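Stop Shopping for Needle Drivers by Grip Force

2024-06-17 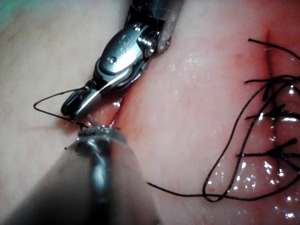 You're overthinking the jaws, went the first comment on my last post, from a reader who didn't leave a name. Buy whatever holds hardest and spend the rest of the money on a better camera.

I get it, I really do. I thought the same thing in February, when we started comparing drivers on the suturing bench at Pusalton. Grip force is the one number every spec sheet prints in big type, so that's the number you argue over at lunch. The Vasau jaws win that contest easily. The McPhee jaws come in second, and the Bindholm set is so far back that a couple of us wanted to skip it.

Well, I've now logged 454 needle passes across the 3 sets, and the Bindholm is the one I keep reaching for.

Look at what the job asks of a gripper. You've got a little curved needle pinched by its end, a thread that wants to wander back under the jaws, and a second instrument coming up so close that the tips almost touch. Squeezing is the easy part! What gets me is everything around the squeeze: how fat the jaws are where they meet, whether the needle rolls when I turn the wrist, how much of the cut I can still see past all that steel. The strongest jaws on our bench are also the fattest, and I spent a good chunk of 228 passes with them peering around my own tool.

Then there's letting go, which I've never seen on a spec sheet. A driver has to release cleanly, without dragging the needle sideways, and then grab it again in more or less the same place. The Vasau hangs on for a beat too long. I can feel myself waiting for it, and by the second stitch I'm opening the jaws early to make up for it, and by the fourth I'm cranky.

About that camera, though. My commenter has half a point. A view from down near the tools beats our old overhead one by a mile, especially with black thread looping over pink tissue, where a slack strand can end up lying right across the next place I want to work. I'd still take the close view with middling jaws over the far view with great ones. But a close camera also makes bulky jaws look even bulkier, and whichever instrument sits nearest to it turns into a big dark blur in the corner. So you can't shop for the two separately — one decides how much the other bothers you.

Would I feel the same with a thicker needle or tougher tissue? Maybe not. I tried over 51 passes on a stiffer pad and the Bindholm slipped more than I'd like, so there's your case for the McPhee if that's your kind of work. I'm still running the stiff pad with a new set of inserts, and I'll put the slip log up once I've cleaned out the runs where I forgot to zero the wrist.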